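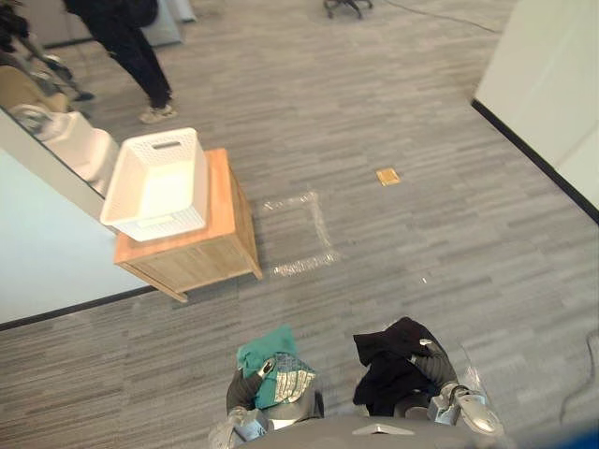
2 min read

Ticket 457 -- Grellora mail client, duplicate calendar invites
Opened 29/09/2020

Problem: every invite sent from the Maurya office shows up twice. Accepting one copy leaves the other marked tentative. Over 63 duplicates in the shared calendar so far.

Tried first: cleared the local cache, signed out and back in. No change. Removed the Stukevgate account from one laptop and added it again. Duplicates came back on the next sync.

Checked the server rules. Two forwarding rules were active for the same mailbox, one left over from the Grarkorel migration. Turned the old one off. New invites now arrive once on 4 test machines.

Still open: the duplicates already in the calendar don't go away. Deleting one sends a cancellation to everyone invited -- don't do this until we have a fix. Bulk cleanup script requested from Grellora support. They say October.

Phones not tested yet. Leaving ticket open, priority lowered to 2.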